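# Nevach Owners' Group, Nuscombe Branch

Minutes of the meeting held 25 November 2023 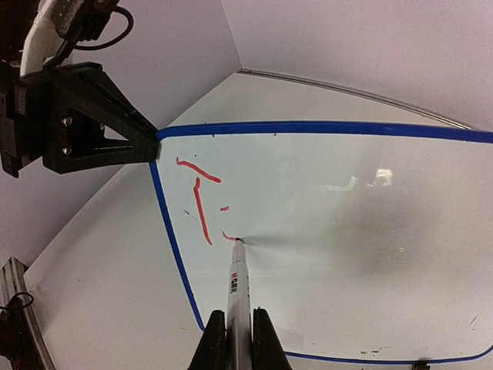
One member asked before the first item was reached whether the sales numbers for the new Nevach hatchback meant anything at all, given that dealers are known to register cars to themselves at the end of a month. The chair said this was a fair point and moved it to item 2.

## 1. Last minutes

Agreed, with one correction. The group did not "welcome" the new model last time. It "noted" it.

## 2. Sales claims

The Balleck dealership has sent round a flyer saying 1708 of the new hatchback were sold in the region in its first quarter. The flyer gives no source. It doesn't say whether demo cars and courtesy cars are in the total, and it doesn't say what the region is.

A member who had called Balleck was told that 468 of those went to fleet buyers. Several people felt that was a lot of rental cars for something sold as "the one families are choosing." Another member thought fleet sales were still sales and we were being sour about it. Discussion went on longer than it should have.

Agreed to write to Balleck and ask for:

- the source of the total
- the area it covers
- how many cars are registered to private owners

The secretary does not expect much of an answer.

## 3. Fuel economy

The brochure figure was read out. Laughter. Two members who have the car say they get nowhere near it, though one of them admits to a short commute with a cold engine and a roof box he has not taken off since summer. The secretary pointed out that two cars prove nothing either way and asked that owners keep fill-up records through January, full tank to full tank, with the odometer reading. Trip computer readings will not be accepted.

## 4. Extended warranty

Jaiswal has offered members a discount on its extended warranty for cars coming out of factory cover. The leaflet was passed around. Concerns raised:

- Wear and tear is excluded but never defined.
- The clutch is listed as covered on the front and left out of the table on the back.
- Claims need a full service history, and it is unclear if work by an independent shop counts.
- The discount is off a list price none of us could find listed anywhere.

It was proposed that the branch put its name to the offer in return for a small payment toward room rental. Not carried. Members can buy it if they like, but the branch won't be recommending it. The secretary will ask Jaiswal for the full policy wording, as opposed to the leaflet.

## 5. Dashboard rattle

Still there on the older cars. Balleck says it is "within normal characteristics." A member has fixed his with felt tape behind the glove box and will bring the roll next time. Whether this affects the warranty was asked and not answered.

## 6. Test drive day

Balleck would like to bring the new hatchback to our spring meet. Agreed in principle, provided it is the base engine and the plain trim, and provided members can take it on the highway and up the hill out of Nuscombe. Last time we got the top version and a loop of the parking lot.

## 7. Other business

The parking permit for the meeting room runs out in January. Renewal form to be picked up.

A request to change the branch newsletter to email only was put off again.

## Actions

- Letter to Balleck on sales figures: secretary
- Policy wording from Jaiswal: secretary
- Fill-up records: all owners of the new model
- Parking permit: chair

Next meeting in January, same room, date to be sent out.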